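A Small Kitchen, Taken Seriously

I've been wanting to talk to somebody who runs a play corner for a living (well, half a living), and the woman behind Jostbridge finally said yes. It's a drop-in playroom in Fosmont, and the toy kitchen is what every kid heads for first. We talked by phone in March, and I kept her on far longer than I promised!
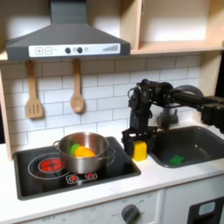
Written by the Skillow play desk
2020-04-30

I started with the range hood, because I have real-kitchen envy over it. "Everybody does," she laughed. "It has a plus and a minus printed on it, two knobs, and those little bars for the fan. Kids will stand there and discuss fan speed for ages. My own hood at home has one setting and it's loud."

She bought the kitchen secondhand after 11 weeks of watching the listings, and paid $219. New ones she liked were more than 600, "and they didn't have the subway tile, which I'm silly about." The spatula and the spoon hang under the hood, and she's strict about them going back there. Everything else can roam.

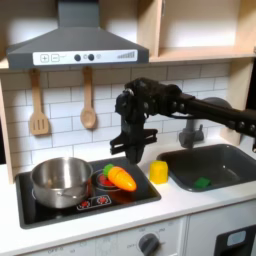 What do you do about cleaning between groups?

The hard pieces get wiped with soapy water and air-dried on a towel, and the soft vegetables go in a mesh bag on a gentle cycle once a week.

I wondered about the food, too. She likes a mix, so there's a soft carrot with a leafy green top that gets cooked more than anything else in the place. "Carrot soup, carrot cake, carrot coffee. I've been served all of it." The pot is stainless steel, and she wouldn't trade it for plastic. It makes a proper clang, and she thinks the noise is half the fun (her neighbors at Uzor, the frame shop next door, may feel differently).
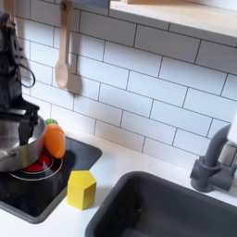
And then there are the blocks, which were never meant to be kitchen things at all. A yellow one shaped like a little house has been butter, cheese and, for one whole afternoon, a customer. "I used to carry them back to the block shelf," she told me. "I gave up. If it's lunch, it's lunch."

Her cleanup is short. Food out of the pot, sponge in the sink, utensils on their hooks, done. She once made picture labels for all 72 pieces and took them down again when the kids spent more time peeling them than reading them.
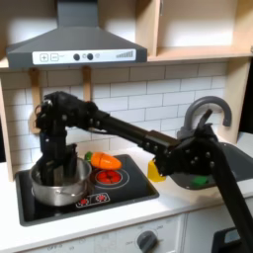
Her advice if you're setting one up at home

"Start with one pot and a few vegetables. Leave some counter bare so they have somewhere to work. And eat whatever they hand you."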